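Fatska School Messenger review: 12 weeks in, I'd rather have the paper notes
By Leobardo Escobedo

Our daughter's middle school signed up for Fatska in the spring, and every family was told to install it. The pitch was that parents would get dress code notices, discipline letters and lunch account alerts in one place. I've used it long enough to have an opinion, and it isn't a warm one.

Start with the alerts. My phone buzzes for everything. A reminder about gym shoes gets the same red banner as a letter saying your kid has been written up. When a friend's son got a detention, the notice sat under a bake sale flyer for 3 days before she saw it. 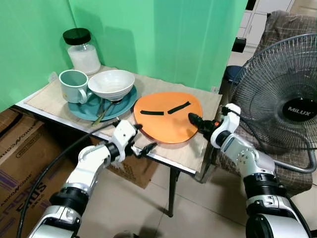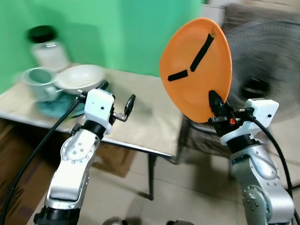
Replies are worse. You get 80 characters to answer a discipline notice, and there's no way to attach a file, so if you want to appeal anything you're back to email. I typed mine at breakfast, with a mug and a bowl side by side on one plate and a jar behind them like the ones in the first photo, and I ran out of room before I'd finished saying what the teacher got wrong. The app cut off the last word and sent it anyway. Support at Tivico, the company behind it, told me this was "by design."

The calendar works fine. Translation into Spanish is decent for short notices and shaky on anything legal, so my mother still calls the office.

Old messages vanish after 90 days. If your school uses Fatska, take screenshots of anything with a suspension date in it.

Two stars, both for the calendar. The district says it will look at other options in August.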